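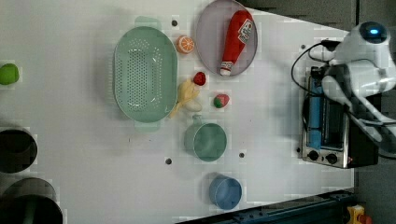 A mint-green oval colander and a lavender plate on a white tabletop.

Search tips Enter keyword Go

Cleaning and Keeping Plastic Kitchenware: Stains, Odors, Scale and Warping

Reading time: 5 min

Colored plastic is harder to keep in good order than steel or glass. It scratches easily, takes up oil and pigment, and changes shape when heated on one side. The methods below apply to colanders, plates, mixing bowls, storage boxes and squeeze bottles. They do not apply to nonstick coatings or to anything with an electrical part.

Identify the plastic first

Look on the underside for a triangle with a number. A 5 is polypropylene, used for most colanders and storage boxes. It tolerates hot water well. A 6 is polystyrene, which is brittle and should be washed by hand in warm water only. A 7 covers several materials and says little by itself. Melamine usually carries the word instead of a number. It is hard and glossy, rings slightly when tapped, and must not go in a microwave.

If there is no mark, treat the item as polystyrene.

Routine washing

Wash in water at hand temperature with ordinary dish soap. Use a soft sponge or a nylon brush. Steel wool and the green side of a scouring sponge leave fine grooves, and tomato and turmeric settle in them.

Rinse greasy plastic twice. Oil film holds to polypropylene more firmly than to glass, and one rinse often leaves the surface slick. If it still feels slick when dry, wipe with a paste of baking soda and a few drops of soap, leave ten minutes, and wash again.

Colander holes

Starch from pasta and rice dries into a clear skin around the rim of each hole. Rinse the colander from the outside in, immediately after draining. If the skin has already dried, soak in warm water for 60 minutes, then work a bottle brush across the outside of the basin. Do not push a skewer or a knife tip through the holes. It raises a burr, and the burr catches more starch.

Small holes can also close up with limescale in hard-water areas. Fill a basin with equal parts white vinegar and water, submerge the colander for 26 minutes, and brush. Repeat once if needed. A longer soak gains very little.

Tomato and turmeric stains

Method A, fresh stains: rub with cooking oil on a paper towel, then wash with soap. The pigment dissolves in oil and comes off with it.

Method B, old stains: coat the area with baking soda paste, cover with plastic wrap, leave overnight, rinse.

Method C, remaining tint: set the clean, damp item in direct sun for an afternoon. Turn it once. Limit this to two or three times a year. Sunlight makes polypropylene chalky and weak, and pastel colors fade before the stain does in some cases.

Chlorine bleach is not recommended for melamine. It dulls the glaze permanently.

Squeeze bottles and caps

Separate the cap from the bottle before washing. Sauce collects in the thread and under the nozzle. Soak the cap in hot soapy water, clear the nozzle with a pipe cleaner, and flush from both ends. Dry the bottle upside down on a rack with the cap off. A bottle capped while damp will smell within a day or two.

If a smell remains, fill the bottle with warm water and a teaspoon of baking soda, stand overnight, and rinse. Crumpled newspaper placed inside a dry storage box works for onion and garlic. Replace the paper daily until the odor is gone.

Heat limits

Polypropylene will take boiling water at 100 °C (212 °F) for the short time needed to drain a pot, but pour toward the center and keep the basin supported on both sides. A colander held by one handle can twist under the load and keep the twist. Polystyrene softens well below boiling.

In the dishwasher, use the top rack and turn off heated drying. Place bowls and colanders so that nothing heavy leans on them.

A plate that rocks on the counter can sometimes be flattened. Lay it in a pan of hot tap water for five minutes, move it to a flat board, weight it with a pot of cold water, and leave until fully cool. Results vary. Cracked or crazed plates are not worth treating.

Storage

Nest by size with a sheet of paper towel between glossy pieces. Keep lids off boxes in the cupboard. Do not store plastic above the oven or against the side of a range.

When to discard

Discard any item with a crack that reaches the rim, a surface that leaves white powder on a dark cloth, or a smell that survives two treatments. Cutting marks deep enough to catch a fingernail are also a reason to replace.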